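README - equipment plan and purchase notes, hand-held gripper set, cloth handling
Zurnura working folder, kept by Severyn Fedoruk
Corrections to me or to Ikhsan Santoso, who does the ordering

What this is

Working notes for the kit we buy for the cloth recordings. Not a manual. Read before asking for money, before adding a line to the order sheet, and before promising anyone a second table. The data itself has its own card, in the folder next door.

Status: first table up. Second table planned for July, not approved.

Files

order_sheet.csv - everything bought or asked for, one row per item
quotes/ - as received, don't rename them
spares.txt - what is in the drawer, in theory
recordings_summary.csv - sessions and clips, for cost per clip
old/ - ignore

Columns in order_sheet.csv

item - plain name, no part codes
supplier - Yeoh, Plustwood, Plarkau or "own stock"
state - asked, quoted, ordered, here, returned
needed_by - the month will do
owner - initials
note - anything odd. Write the odd things down please

Blank price means no quote yet. It does not mean free. Had that argument once already.

Where the numbers stand

733 clips kept so far. Two operators trained, taking turns. Sessions kept to 15 minutes because wrists get sore, see below. Lead time on a gripper pair from Yeoh is roughly 19 working days from the day they confirm, and they are slow to confirm.

Cost per clip in the summary file only counts grippers, table and cloths. Leaves out people's time. If someone upstairs quotes it, tell them that.

What we buy from whom

Grippers: Yeoh. Matched pair, left and right ordered together, same batch. Don't mix batches, the finger travel differs a bit and then the calibration has to be done over. Always ask for the mounting plates on the same quote, they come as a seperate line and get forgotten.

Table and tops: Plustwood. Ask for the cable hole at the back edge. Delivery is to the ground floor only, so book two people.

Rails, stands, clamps: Plarkau. Cut lengths are non-returnable. Measure the room twice, then get Ikhsan to measure it.

Cloths, baskets, sheets, power strips: the high street. Keep receipts. Baskets in one plain colour. Cloths in as many prints as you can find, light and dark, with and without trim. Printed ones are wanted, we have too many plain.

Budget order, if we only get part of it

1. Spare gripper pair. One broken finger stops everything at the moment.
2. Spare cables, both sides. Cheap. Should have been in the first order.
3. More cloths.
4. Lighter plates, if Yeoh will do them.
5. Second table with rails.
6. Proper cable covers for the floor.

Severyn would put 6 higher. Ikhsan would put 5 higher. Left as it is until the next round.

Site and task, for anyone costing a second station

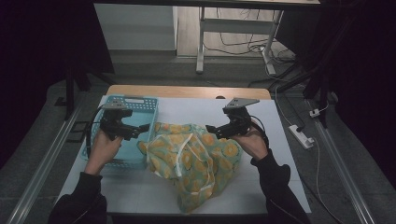 Plarkau, 2020-01-11

Basket-and-cloth task. One gripper in each hand, cloth in the middle of the table, basket to the left of it. White covering on the table, goes on the order sheet as its own row. Dark sleeves for operators, so add a couple of long-sleeved tops in the right sizes, not everyone owns one.

Allow for floor space at both sides as well as the table. Rails run down left and right and stands need room for their feet. The table alone is the small part of the footprint. First plan had only the table on it, which is how we ended up asking Plarkau for their floor.

Power: strip on the floor at the right. For the second station ask for a socket on each side and a strip with a longer lead. Cables from both grippers need slack for a full reach across the table. Order longer than you think.

Known problems

- Wrist strain. Gripper weight is fine for a few minutes, then it isn't. Anyone quoting for a new model should give weight with plate fitted. Yeoh gave it without.
- Finger pads wear. No part number from the supplier yet, have asked.
- Basket rim catches the fingers when coming in low. Try a shallower one, cheap enough to test.
- Thin cloths slip, thick ones don't fold. Buy both anyway.
- spares.txt is out of date. Somebody took the long cable and did not write it down.

Not covered

Insurance, room hire, wages. Computers are on the general budget, please stop adding them to this sheet.

To do

- chase Yeoh for plate weights and pad price
- get Plustwood to hold the table quote untill July
- measure walking room behind the rails
- bring the cost per clip up to date after the next sessions
- Ikhsan to decide on covers, yes or no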